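Carpet tile layout with a strong linear pattern, outside corner in the traffic path
Flooring > Commercial > Low pile

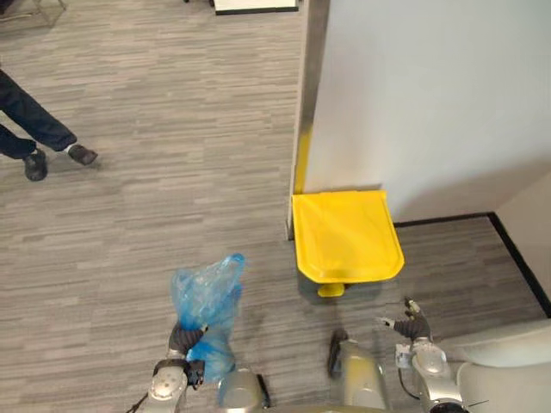
groutline_77
Original post, 8:40 am

Office fit-out, ground floor, low pile in light and dark gray with short horizontal streaks. The replacement stock is the Lobo from Gostico, 1,000 series, and it comes as tile only. The client wants the streaks to keep running the way they do now. I have the main area measured and I'm short on one decision: whether to go monolithic (all arrows one way) or quarter turn.

Second question is the outside corner. It has a gray metal trim down to the floor and black base along the wall. I can scribe to the base or pull it and tuck. The base is glued and I would prefer to leave it.

Order is 187 tiles including waste. Adhesive is pressure sensitive, releasable.

Tackstrip_Ed
Reply 1

Monolithic. Quarter turn on a streaked pattern gives you a checkerboard, and the client has already told you what they want. Check the arrows on the back of every tile before it goes down. I have had boxes where a few were printed the wrong way.

Leave the base. Scribe tight.

subfloor_notes
Reply 2

Disagree on the base. A scribed cut against old glued base looks fine for a month, then the cut edge starts to fray wherever a vacuum head hits it. Pull the base, run the tile to within 1/8 inch of the drywall, put new base over the edge. It adds half a day at most on a room that size.

Agree on monolithic.

Tackstrip_Ed
Reply 3

It frays if the blade is dull or if you cut from the face. Cut from the back and change blades every few tiles. I have scribed rooms from 2 years back with no fray. Pulling glued base takes the paper off the drywall, and then you own a drywall repair that was never in the quote.

groutline_77
Reply 4

The drywall paper is my concern too. The paint is matte white and won't touch up without showing. The quote has no paint in it.

Forgot to mention, there is a yellow pedal bin that lives right beside the corner trim, against the wall. Anyone have an opinion on that spot? I was thinking about a full tile there in place of a cut one.

millwork_k
Reply 5

A full tile under a bin is good practice. People drag them and kick them, and a narrow strip will creep on releasable adhesive. Shift your start line so that no piece along that wall is under half a tile. Same rule at the inside corner on the right, where the black base turns.

For the corner itself, make an L cut from one tile. Do not piece it from two. A seam landing on the point of an outside corner gets walked on from both directions.

subfloor_notes
Reply 6

Second the L cut. Template it in cardboard first. The metal trim is usually not square to the floor, and you will find that out with a ruined tile.

The yellow stripe near the bottom of the trim, is that paint or tape? If it is tape it will lift when you run a knife beside it.

groutline_77
Reply 7

Painted. It stops just above the floor, so I can protect it with low-tack film while I cut.

Measured again. Centering the layout leaves me a 4 inch strip along the white wall. Shifting half a tile fixes that and puts the small cuts on the far side under the furniture.

adhesive_and_co
Reply 8

Check your dye lots before you shift anything. Gostico ships the 1,000 series in mixed lots if you do not specify, and on gray the difference shows as a step across the floor. My last job was 111 tiles and two lots. I had to put the odd lot in a closet.

On the adhesive: Groron says 30 minutes open time on their releasable. In November, with the heat off, I give it longer. It should be clear and tacky with no transfer to the finger.

Tackstrip_Ed
Reply 9

Mixed lots are fine if you shuffle the boxes.

adhesive_and_co
Reply 10

Shuffling works on a quarter turn or a random lay. Laid monolithic with a linear streak, the odd tiles read as patches. I would send them back.

groutline_77
Reply 11

Labels checked. All one lot except a single box. Called the Salitz warehouse and they will swap it before I start.

Plan is monolithic, start line shifted half a tile, L cut at the corner from a template, base stays on and I scribe from the back with new blades. I will keep the offcuts in case subfloor_notes is right about the fraying.

subfloor_notes
Reply 12

Keep full tiles, not offcuts. A frayed edge gets a new tile.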